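Forum Atelier & Maison > Robots et automatisation
Sujet : ranger la vaisselle, trier les pièces… on y est ou pas ?
351 vues

copeau_sec
mai 2026
Question simple. Les bras à pince, pour les corvées (vider un égouttoir, trier des bacs à l'atelier), ça vaut quoi auj ? Le commercial de Plomton me promet « autonome en une journée ». Devis à 1 674 euros par mois. J'y crois moyen.
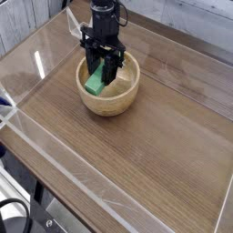
Chez nous c'est 20 bacs à trier par équipe, des pièces jamais posées pareil. Donc si ça cale dès que c'est de travers, aucun intérêt.

varlope29
Signe pas. Testé un Hadgu en septembre, retourné au bout de trois semaines. Pièce bien à plat, ok. Pièce penchée contre un bord, il forçait ou il lachait.

mirabelle_k
Pas d'accord varlope, ton Hadgu c'est l'ancienne génération. Un bol en bois, un bloc vert, une pince noire à deux doigts, ça a l'air idiot mais c'est le bon test. Paroi courbe, peu de place pour les doigts.

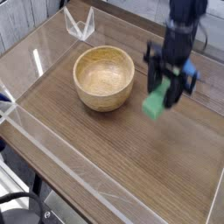
Et puis faut comparer à ce que coûte l'erreur. Un bloc raté tu recommences. Un verre raté tu balaies. Pour l'atelier je dirais oui, pour la cuisine non, pas avant un moment.

varlope29
Mouais. Une table dégagée avec des parois transparentes autour, c'est pas mon établi. Ni ta cuisine.

copeau_sec
C'est un peu ma crainte. Quelqu'un a vu ceux de Cletadton tourner en vrai ?

tonton_rabot
Oui, sur du dévissage de bouchons. Lent mais régulier. Demande un essai avec TES pièces, en vrac, sans leur technicien à coté. Curkness le fait, 666 euros la semaine, déduits si tu prends.

copeau_sec
Ah ça me va mieux. J'appelle demain, je reviens dire.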